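Pendance Slurry Pump Project: Wear and Efficiency of a Small Centrifugal Pump Handling Sand and Water

Final report, submitted 7/20/24

1. Introduction

Centrifugal pumps that carry sand lose performance as their internal surfaces wear. Users of large pumps plan for this and keep spare liners and impellers in stock. Owners of small pumps, such as those used to clear ponds and settling tanks, often have no wear figures to work from and replace parts only when the flow has become too poor to be useful.

The project examined this question on a laboratory scale. A small single-stage pump was run on a closed loop with a mixture of sand and water, and its head and flow were recorded at intervals. Two impeller materials were compared. The work was set by the department as a group project in the second year of the mechanical engineering course at Wellow and was carried out between December and the end of the summer term.

2. Aims

The group agreed the following aims with the department at the start of the project:

To measure the change in head at a fixed flow over 100 hours of running with sand.
To compare a cast iron impeller with a rubber-lined impeller of the same outside diameter.
To find out whether wear at the suction side could be reduced by a simple change to the clearance setting.

A fourth aim, concerning the effect of grain size, was dropped in the spring when the second batch of sand was found to be poorly graded.

3. Background

The head produced by a centrifugal pump depends on the speed of the impeller, its diameter and the shape of the passages. Solids in the liquid reduce the head because energy is lost in carrying the particles and in friction between them and the walls. The reduction is normally given as a ratio of the head on slurry to the head on clean water at the same flow and speed.

Wear takes two main forms. Sliding wear occurs where particles are pressed against a curved surface, as in the outer wall of the casing. Impact wear occurs where the flow changes direction sharply, mainly at the leading edges of the impeller vanes. Rubber resists sliding wear by fine particles but is easily cut by sharp or large ones. Hard metals behave better with coarse material. The sand used here was fine and rounded, and the group expected the rubber lining to perform well.

4. Test rig

The rig consisted of a Kimeva pump with an open shaft bracket, a conical mixing tank, a return pipe with a clear section and a throttling valve. The pump had an impeller of 113 mm outside diameter and was driven by a belt from a variable speed motor. Bearings on the bracket were lubricated with grease. The shaft was sealed with soft packing, flushed with clean water from a separate supply at slightly above casing pressure.

Flow was measured by timed collection in a calibrated vessel. Pressure was measured at tappings on the suction and discharge pipes. Both tappings were fitted with small settling pots, as the first set of gauges had become blocked with sand during commissioning.

The clearance between the impeller and the suction plate was set by moving the bearing housing along the bracket with adjusting screws. A feeler gauge was used to check the setting before each run.
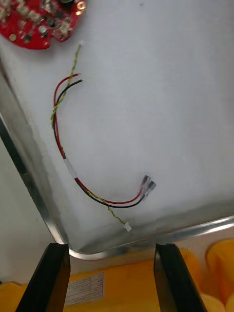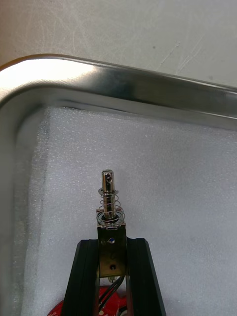 Loose wiring on the tray (first picture) and a small solenoid with its metal plunger (second picture).

5. Method

Each impeller was weighed dry, photographed and fitted with new packing. A clean water test was then carried out at five valve positions to give a starting curve. Sand was added to the mixing tank until a sample drawn from the return pipe reached the required concentration by weight.

The pump was run in daily sessions, with the sand kept in suspension by the returning flow. Samples were taken at the beginning and end of every session. Rounding of the grains was a concern, as worn sand is less abrasive than new, and the full charge was therefore replaced at set intervals. At the end of the test period the loop was drained and flushed, the clean water test was repeated, and the impeller was removed and weighed again.

The clearance trial was carried out separately on the cast iron impeller. The pump was run first at the maker's setting and then with the gap closed by one quarter turn of the adjusting screws.

6. Results

Both impellers lost head during the test. On the cast iron impeller the loss was small in the first part of the test and became steady afterwards. Wear was greatest at the vane tips and on the face next to the suction plate, where shallow grooves had formed. The rubber-lined impeller lost less head overall. Its lining was sound except at one vane, where a cut had opened near the leading edge – probably caused by a stone that had passed the tank screen.

Closing the clearance improved the head on clean water and slowed the fall in head on slurry. It also increased the power drawn by the motor. The group did not run this trial for long enough to say whether the benefit would last.

7. Sources of error

The concentration of sand varied during each session, particularly after start-up, when some material remained at the bottom of the cone. Timed collection gave repeatable results at low flows but was less reliable with the valve fully open. Weighing the rubber-lined impeller was complicated by water held in the lining – an additional drying period was introduced, but only after the first weighing had been made. That weight has been left out of the comparison.

Belt slip was noticed on two occasions. The affected readings were discarded and the belt was tightened.

8. Conclusions and further work

For fine, rounded sand the rubber-lined impeller kept its performance better than the cast iron one. The result should not be applied to coarse or sharp material. Regular adjustment of the suction clearance appears worthwhile on a pump of this size and requires no new parts.

Any later group should fit a finer screen to the mixing tank, replace timed collection with a suitable flow meter and repeat the clearance trial over the full test period. The test data and drawings of the rig are held by the department in the Van Dusen laboratory.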